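My capstone report: what happened when I asked people how they got their jobs

I went into this thinking I'd be writing about resumes. My proposal said so, my advisor signed off on it, and I had a whole folder of resume articles saved up. Then I did my first interviews and people kept wandering off the topic. They wanted to talk about the person who put in a word for them, or the boss who moved them sideways into something they'd never applied for. So after the third one I gave in and changed the question. The new one was: how did you really get the job you have now, and what did you do in the month before you got it?

I talked to 14 people in all. Most of them work at Gukoteck or at Trudon, which are the two biggest employers near campus that will answer a student's email. A few came from Bonau, which is a lot smaller. I also put out an online survey and got 40 usable responses (I sent it to the entire alumni list, so I was hoping for way more, but people are busy and I get it). Everybody was between one and ten years out of school.

The interviews ran longer than I planned. I'd told people twenty minutes and nobody stuck to that, me included. I learned pretty fast that if I opened with "tell me about your career" I got a speech, the kind you give at a family dinner. If I opened with "what were you doing the week before you got the call?" I got the good stuff. One woman at Trudon had been covering the phones for a coworker on leave, and a manager from another department liked how she handled a billing mess. She never sent an application. The paperwork came later, after everyone already knew she had the job!

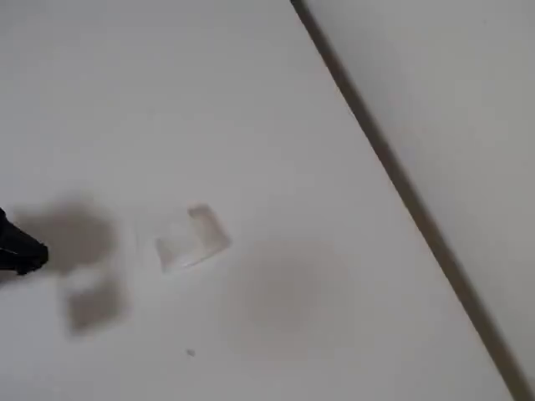 Sorting the answers was the part I dreaded most. I had 739 separate comments once I'd split up the transcripts and the open survey questions, and I had to give every one of them a label. I started with labels like "networking" and "skills," and they were useless, because everything fit in both. What helped was a trick from my methods class, where you pull out one comment and look at it alone before you let yourself see the rest. I pictured it like that one little clear square sitting on a big white table, with nothing crowded up against it. It slowed me way down, but my labels got a lot better, and I ended up with nine of them that I could defend to another person.

That other person was Nhyira Dramani, who was in my section and agreed to label a batch of comments without looking at mine. We matched on most of them. Where we didn't, it was nearly always the same fight: is it a referral if the friend only told you the job existed? I said yes, Nhyira said no, and we went back and forth over a lot of bad coffee. I ended up splitting it into two labels, "heard about it" and "vouched for," and I'm glad I did -- it turned out to be my most interesting result.

So, results. "Heard about it" came up all the time, for people at every stage. "Vouched for" hardly showed up in first jobs and then showed up a lot in second and third jobs. When I say it out loud it sounds obvious (who's going to vouch for you when you haven't worked anywhere yet?) but none of the career advice I read made that split. It all just says go network.

The other thing I noticed was how many people moved up by leaving their team without leaving the company. At Gukoteck it was so common that they had a word for it, "hopping the hall." People at Bonau didn't have a hall to hop, and they talked much more about picking up extra duties until somebody changed their title.

Stuff I'd do differently: I'd start recruiting in October and not after winter break. I'd also talk to people who were looking and hadn't found anything yet. Everyone in my study had a job, so I only heard the stories with a happy ending, and that's a real hole. My advisor circled it in red and she was right.

My survey questions are in Appendix A and the nine labels are in Appendix B, with two sample comments for each one -- names taken out, obviously.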